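Setting Up a Shared Robot Table: The House Rules We Use at Toratine, and How to Write Your Own

Posted July 5, 2023

If you have one robot arm and one person using it, you can probably skip this page and go enjoy your afternoon. But if your arm is shared, the way ours is, you already know how it goes: you come in the morning, the fingers have been swapped, the speed limit is set to something alarming, and there's a strip of tape on the table that might mean something very important or nothing at all. We lived like that for longer than I'd like to admit! In February we finally sat down and wrote a set of table rules, and we've been tinkering with them ever since.

These are rules for light tabletop work with small grippers and everyday objects. They sit on top of your formal risk assessment and the manual that came with your arm. They don't replace either one, so please do those first.

What you'll need

A printed sheet, a clipboard, a tape measure, a soft brush, and whoever uses the table most. (Bring them early. They will have opinions, and most of the opinions will be good.)

Step 1. Agree on the edges of the work area

Measure how far the arm needs to go for your tasks, and then write that down as a box the software will enforce. Ours is 700 mm wide and 570 mm deep. Anything the arm should touch has to sit inside the box, and that goes for coffee mugs, too, in reverse. We keep our limits in a Drarus settings file that everyone can read and only the person on the sign-out sheet may change for the day. If you change it, put it back before you leave.

Step 2. Set the speed for people

Decide on one speed for when somebody is standing within reach and another for when the area is clear. Write both on the sheet in big numbers. The slow one should feel a little boring to watch. Anyone trying out a new motion runs it slow at least 4 times before turning it up, and somebody keeps a hand near the stop button the whole time. Yes, even if the motion is a tiny edit of yesterday's motion. We had a small adventure with a tiny edit once, and the shelf bracket has never been quite the same.

Step 3. Check the fingers before the first move

Close the gripper all the way with nothing in it and have a good look at the tips from the side as well as from above. They should meet evenly along their length, and neither one should be sitting higher than the other. Feel for wobble with the power off. Write down any wear at the tips, even when it seems too small to bother with, so the next person can tell whether it's getting worse. Our sheet has a Bonen column for this, named after the bin where we keep the spare fingers, and I'm sorry to say the name has stuck.

Then bring the closed gripper over the table at a comfortable height, with your first object already set out, and use the wrist camera to check the lot together: fingers, surface, object. When our object is fruit, we leave it in its container for this check, so that any trouble with the container shows up as well.
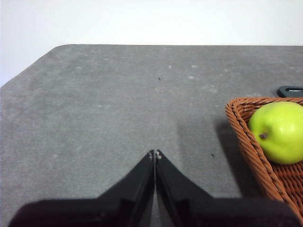
Step 4. Clean the surface, and say that you did

Even a tiny dark speck on a gray table is worth a second look when you have the wrist view up. Stop the arm first, then brush the crumbs away and initial the sheet. Faint marks that won't brush off can stay, but note them, because a detection program can get surprisingly attached to a smudge.

Step 5. Place objects the same way each time

Keep the handling rules short. Soft items get the low grip force. Food used on the table is never eaten afterward, however nice it still looks at four o'clock. Containers go down flat, with enough room beside them for the open fingers to pass. For our Borkowska tasks, we ask for 2 finger widths of clearance on the approach side.

Step 6. Close out the session

Park the arm, open the fingers, release any override you set, and write one line about what happened. "Fine" is allowed. "Fine, except it dropped things after lunch" is much better, and has saved us roughly a week of head scratching so far.

Print the sheet fresh whenever you change a rule, and throw the old one away. Ours hangs on a nail to the left of the door, next to the safety glasses.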